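To: Granard Community Kitchen list
Subject: Re: Revised guidance on batch bread dough
July 2019

On the list, a member kitchen wrote:

> The recipe card issued in December gives 768 grams of water
> for the large batch of white rolls. Our cooks find the dough too
> slack to shape by hand. Is the figure correct, and may we
> reduce it?

Thank you for this inquiry. The recipe office has reviewed the card and offers the following reply to all member kitchens.

The figure is correct for the strong flour supplied by Kercombe, which takes up more water than most. Kitchens that have changed to another flour should hold back a small part of the water and add it only if the dough feels stiff after five minutes of mixing.

The full quantity of dough, with yeast, salt and oil included, should weigh roughly 2168 grams. A batch well above that weight has probably been measured by volume – please use the scale for liquids as well as for flour.

Kitchens using the Fosico mixer should keep it on the lowest speed throughout. The first rise should take place in a covered container, away from the ovens. Shaping is easier on a lightly oiled surface than on a floured one.

The whole-wheat card is not affected by this notice. Its water remains at 800 grams, and the Hsu method of soaking the flour overnight continues to apply. 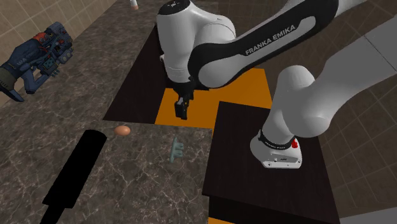

May the dough be held in the refrigerator overnight?

Shaped rolls may be held for up to 12 hours if they are covered – allow them to stand at room temperature for one hour before baking.

Corrected cards will be sent with the next regular mailing. Until then, please write the note on flour onto the existing card by hand.

Recipe Office
Granard Community Kitchens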